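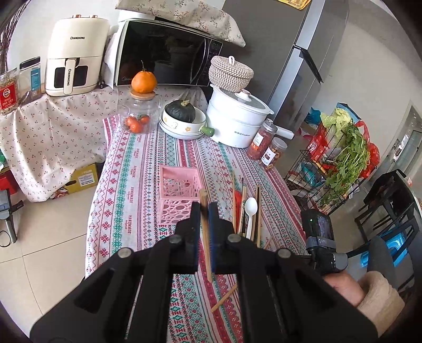 Pao-chu Au wrote:
Cold water only, and don't let it sit in the tub. Red is the one that runs. I lost a set of cream napkins because I left them soaking with a red runner overnight.

marlow_k
I've read that everywhere and I don't think cold water does much for grease. The cloth I'm asking about has salad oil on it. I can run it cold ten times and the spot will still be there when it dries.

Pao-chu Au
Then treat the spot first. Dish soap, a drop of it, rubbed in from the back, leave it twenty minutes, then the cold wash. The spot needs soap. The rest of the cloth doesn't need heat.

fennimore
Disagree on the cold. I wash all our table linens warm and have for years. If a dye is going to run it will run in the first 2 washes, and after that you can treat it like anything else. Test a corner with a wet white rag. If the rag stays white, go warm.

marlow_k
Did the rag test this morning. Faint pink on the red stripe, nothing from the teal.

fennimore
Then it still has loose dye in it. Do the first couple by itself and test again.

stitchwell
Does anyone know if the tag on these means anything? Mine says 300 grams, which I guess is the fabric weight, and then there's a tub symbol with a hand in it. I bought it at Bisgaard in Carneck and the woman there told me to machine wash it.

Pao-chu Au
The hand in the tub means hand wash. Lots of people machine wash those on delicate and get away with it. I wouldn't put a printed one in the dryer though. Mine came out 3 inches shorter and now it doesn't cover the end of the table. 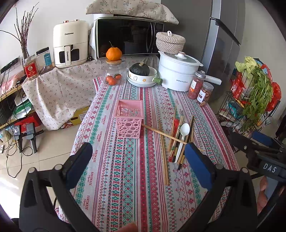
The other thing is ironing. Do it from the wrong side while the cloth is still damp. Once it has dried with creases you need steam, and even then the fold line down the middle never goes completely.

gil.r
I quit ironing. I pull mine out of the washer, lay it straight on the table and smooth it with my hands. Dry by evening.

Pao-chu Au
On bare wood? You'll get a cloudy patch in the finish.

gil.r
Table is laminate. No problem so far.

stitchwell
What about color catcher sheets? My sister uses the Nokden ones and says she mixes everything.

fennimore
They pick up some of it. I wouldn't trust one with a new red cloth and anything white. I ran 2 sheets with a Lernier runner and still got a pink edge on a dish towel.

marlow_k
Update for anyone searching later. Dish soap from the back, then a cold wash by itself on Tuesday. Oil is gone except for a faint ring I can only find by the window. Going to do the soap again before I try warm.

fennimore
Try it warm. That ring will come out.

Pao-chu Au
Rag test first, please.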